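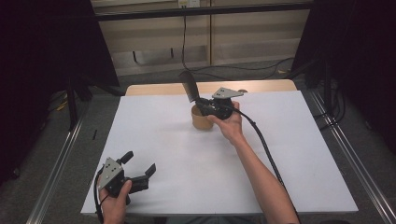 My white tabletop board, a thread for everyone who keeps asking me what to put on a nice table

1/ So the table under there is the light wood one I moaned about for most of January. I love it and I'm scared of it. Every mug, every pen, every blob of glue was going to be the end of it, so I covered most of it with a big white board and I have never looked back!

2/ The board cost me $21 secondhand from a guy in Neronwood who was clearing out his garage. New ones that size were $65 at Brevdale and I just couldn't do it. It's not fancy. It lies on top of the table, no clamps, no screws, and it comes off when people are over for dinner.

3/ Yes, there's a crease across the middle. It's faint, and I've stopped seeing it. Greer MacRitchie (hi Greer) told me to put heavy books on it overnight, so I did, and then another night with more books, and the crease is still with us. Fine. It lives here now.

4/ The surface is kind of matte and a tiny bit uneven, and I've ended up liking that. Shiny boards bounce the window light right into my eyes in the afternoon. With this one you get soft shadows and you can see small stuff on it, which is great if you drop pins and beads as often as I do.

5/ Someone asked if it covers the whole table. Nope! There's a strip of the wood still showing along the back. I was going to buy a second piece to fill it in and then decided I like seeing a bit of that pale birch color. Reminds me what I'm protecting.

6/ OK, paper cups. I'm a paper cup person now. The little tan ones, plain, no print. I bought a sleeve for a picnic that got rained out and they've been working their way through the house ever since.

7/ Stuff I've used them for: rinsing brushes, sorting buttons, starting basil on the windowsill, holding the screws when I took the closet door off, and one time scooping up a very large spider. They weigh nothing, so they do tip if you so much as sneeze. A couple of pebbles in the bottom helps.

8/ Struan Innes replied to my last thread asking why I don't use jars like a grown-up. Struan, I have dropped two jars on a tile floor this year. Let me have my cups.

9/ Where to stand the cup is a real question, by the way! I used to park it right by my elbow and you can guess how that went. Now it goes a little past the middle of the board, far enough that my sleeve misses it and close enough that I don't have to get up.

10/ Cleaning the board: damp cloth, drop of dish soap, wipe, dry. For marker I use rubbing alcohol on a cotton pad and try a corner first. Don't use the scratchy side of the sponge. I did, once, on my old one, and it picked up dirt in that patch forever after – looked like a thumbprint the size of a dinner plate.

11/ Also, lift the board now and then and wipe underneath. Crumbs get in there. I don't know how. I left mine down for 4 weeks and the wood had a line of grit along it that I had to coax out with a soft brush.

12/ For anyone measuring: go by the part of the table you really use and not the whole top. I paced around with newspaper and tape for a while before I bought mine, moved the newspaper about until my arms felt right, and measured that.

13/ A few of you want to know about the table itself and whether it needs oil. Mine does, and I'm behind on it. I'll do a separate thread once I've picked a product, so send me what you like, especially if it doesn't stink up a small apartment.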